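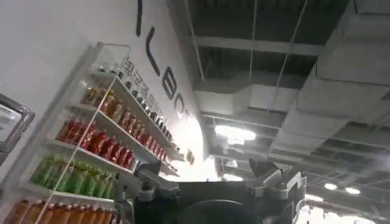
Display shelf on the white wall, under the ducts and lights.

Plilta Deep Sea Crew, carded set of 4

I've wanted one of these sets since I was a kid, so I'm a bit sad to be listing my spare! Plilta put these divers out as a cheap answer to the big-name toys, and the sculpts are better than they had any right to be. The colours are wild — purple wetsuits, orange fins.

You get all 4 figures plus 2 harpoons. One card has a crease near the hook. Hannelore Baumgartner's checklist has the set as number 222, if you're filing by that.

$85, posted from Onthorpe. I'm away for part of November, so order before then if you're keen.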